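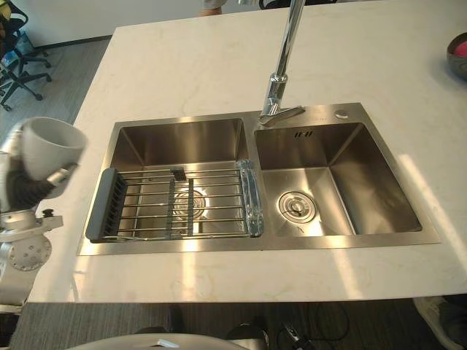 # Cutting kitchen episodes into phases with Staledance

This tutorial describes how we divide long teleoperated episodes into short phases, and how we train a small phase model on them. The method is the one we use at Kaewkla for dish handling. It needs very few hand labels, but it needs them to be placed carefully, so most of the text is about the placing.

I assume that you already have recorded episodes with a head stream, at least one wrist stream, and joint states. If your episodes are still in the raw Osora format, convert them first with `osora export`.

## 1. Bring the streams to one clock

Our joint states are recorded at 50 Hz and the cameras are slower. Do not interpolate the images. Take the joint states as the main clock and give every sample the last image that came before it.

```
staledance align --clock joints --rate 50 --hold-last episodes/
```

After the command, open one episode and look at a moment when the fingers close. The finger joints and the wrist image should agree. When they do not, the usual reason is that the camera time was written at arrival and not at exposure. You can correct it with `--shift`, one value for each camera. Please do this before you label anything. I once labeled first and had to throw all of it away.

## 2. Decide the phases

We use five: reach, grasp, carry, place, retreat. In the beginning we also had "adjust", for small corrections of the hand. Two people could never agree where it starts, and we removed it. Corrections now belong to the phase in which they happen.

Write the definition of each border in one sentence, and write it about the object, not about the arm. For example, "carry ends when the object first touches the target". A border which depends on the speed of the arm will move with each operator.

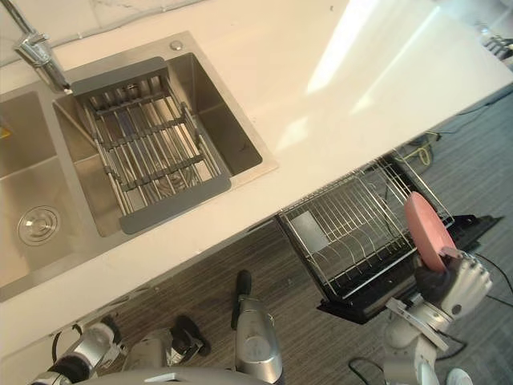 The border between carry and place is the most difficult one, and it is where the model makes most of its errors. The operator often stops close to the target to check the angle, so the joint speed goes to almost zero while the phase has not changed. A plate held upright on edge just above the wires of the dish rack is still in carry by our definition, even if the arm stands completely still. If you label such a moment as place, the model learns that every pause is a placement, and later it will open the hand too early. For the same reason, do not take the border from the head view alone when the plate and the wires overlap. Go step by step in the wrist stream until you find the contact.

## 3. Label a small part by hand

Choose 50 episodes. Do not take the first ones, take them across operators and across objects. Mark only the borders; the tool fills in what is between them.

```
staledance label --sample 50 --spread operator,object
```

Labels are saved in an Aditz file next to each episode. It is plain text, so you can repair a wrong border in any editor.

## 4. Train the phase model

```
staledance train --labels aditz/ --steps 3000 --context 2
```

The value `--context 2` means that the model sees two seconds before and two seconds after the sample. With a shorter context it confuses reach and retreat. We train for 3000 steps, and in our runs a longer training did not change the borders in a way we could notice.

## 5. Check the wrist input

Before you run the model on everything, mask the head stream and look at the predictions again. Grasp should become only a little worse. If it becomes much worse, the model is not using the wrist camera, and probably the crop is wrong.

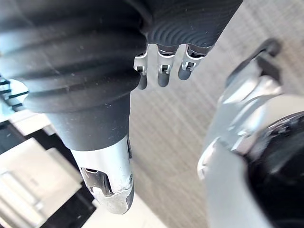
*Wrist view before cropping. Keep the metal fingertip and the strip of carpet between the fingers and the silver part on the right.*

A crop around the middle of the image looks reasonable but can remove the tip of the large finger, and the tip is where contact is visible first. Set the crop by hand for each wrist camera, and do it again if the camera was taken off.

## 6. Run and filter

```
staledance segment episodes/ --min-confidence auto
```

From our last set we kept 1239 segments. The rejected ones are written to `rejected/` with a reason. Read these reasons. In our case many said `border_order`, meaning that place was predicted before carry, and most of those episodes had an operator who tried the placement again after a first contact. We now label them with a second carry, and the flag `--allow-repeat` must be on.

## Known problems

- Objects moved from one hand to the other are not supported. The segment is cut at the handover.
- Strong sunlight on the counter makes the reach border late.
- `align` does not warn when a wrist stream is missing. It will be corrected in the August release.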